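Re: [collect] garment episodes, September round

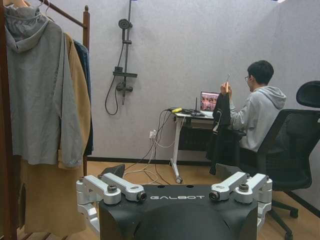

Collection room from the robot's side, clothes rack at left, desk at right.

Hi all,

Replying to Eckhard's points in order. Quoted text first so the people who only get the digest can follow.

Eckhard Thiele wrote:

> I went through the first batch of the Zurnetero set last night. The
> grasps look fine to me but I have three complaints.
>
> 1. Too many episodes start with the garment in nearly the same
> place. A policy trained on that will learn where to reach and not
> much else.
>
> 2. The task text is all over the place. I found "put coat on rack",
> "hang the jacket" and "hanging" for what I think is one task.
>
> 3. Failed attempts were deleted. Please keep them from now on. I
> would like to have the drops and the second tries.
>
> Also, has anyone decided whether the wrist views get the same
> exposure setting? The wall is gray in one and almost white in the
> other.
>
> Eckhard

On 1, agreed. From the next session on, the operator changes the start position after every 3 episodes, and the rack gets shifted or turned a little between blocks. We should also vary which garment hangs in front. The long tan coat hides most of the denim jacket behind it, and I'd like to keep some episodes like that on purpose. Picking the front garment is the easy case, and we have plenty of it already.

On 2, I propose one fixed sentence per task, written before the session starts and not edited afterwards. If the garment is a hooded jacket, call it a hooded jacket every time. Dutix has a small script that rejects any label that isn't in the task list, and I can adapt it to our folder layout. The old labels I'll fix by hand. There are 19 different spellings for 6 tasks, so it won't take long.

On 3, the deleting was my doing. I read the Bometti instructions as "successes only" and cleaned up after each block. The raw logs are still on the recording machine, so I can bring back the failed attempts from the last two blocks. Anything older is gone. New rule: mark the episode as failed, add a short reason (dropped, missed, caught on hanger, operator stopped) and leave it in the set. A recovery inside an episode stays in that episode — please don't split it.

On exposure, I'd lock it per session and write the value into the session notes. With auto exposure the picture shifts whenever a ceiling light comes into view or a dark sleeve passes close to the lens. Schwerdtfeger leaves theirs on auto and says it helps with variety. I'm not convinced, but I'd be glad to see a comparison if somebody has the compute for it.

One more item that wasn't in Eckhard's mail. People at the desk can stay in the background as long as they have signed the form. Laptop screens are a different matter, so close mail and anything private before recording starts.

The next block will be about 10 hours of teleoperation, split between two operators. If you want a task added to the list, send me the exact sentence before we start.

Eckhard, can you send me the episode numbers for the ones with the bad start positions? I'd like to tag them and keep them out of the validation split.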